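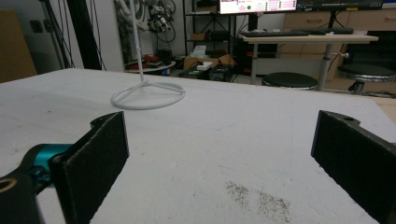 Page 1 of 5

Grey powder on a white worktop: wipe or lift dry?

Shivam Rana
I look after a shared workroom with one large table, matt finish, off-white going on light grey. Last month somebody left a patch of dark grey speckled dirt on it, smeared out diagonally. I don't know what it is. It could be potting grit, toner or filings from the bench next door. The top already has faint scuffs and smudges and I don't want to add to them.

My usual method is a damp cloth with washing-up liquid. A colleague says a damp cloth will turn the powder into paste and push it into the finish. Is that right, and if so what is the correct order of work? There is also a white wire stand on the table, with a coiled ring for a base, and I would like to know whether it is safe to leave it standing there while I clean.

The label underneath the table says Semport. I have written to them and had no reply.

Hemant Shukla
Your colleague is right. Treat it as grit until you know otherwise. Dry first, wet second.

Hold a soft brush nearly flat and work from the outside of the patch inwards, on to a sheet of stiff paper. Do not press. A vacuum with a brush head is quicker, but keep the head just clear of the surface. If it might be toner, do not use an ordinary household vacuum, as the fine dust can pass through the filter — and use cold water afterwards, never warm.

When no loose powder is left, wipe with a damp microfibre cloth and one drop of washing-up liquid, in straight passes, folding to a clean face each time. Rinse with plain water and dry.

Matt tops should not be polished or scoured. Cream cleaner leaves shiny patches that cannot be put back. Old scuffs sometimes respond to a melamine sponge, but try it in a corner first. I have a table with a Zanow top that went glossy after one go.

Move the stand. Lift it straight up and wipe the underside of the ring before it goes back. Grit caught between wire and table will score the surface the next time someone slides it.

Dinesh Tiwari
just use a baby wipe, been doing it for years on mine no problem

Vandana Mittal
Agree with Hemant on the order. One addition: hold a magnet inside a plastic bag just over the patch before you brush. If specks jump to it you probably have steel filings, and those should not be left under a wet cloth, or you may get rust spots.

Baby wipes are fine for fingerprints. On loose grit they drag it about, and some leave a film that shows on a matt finish.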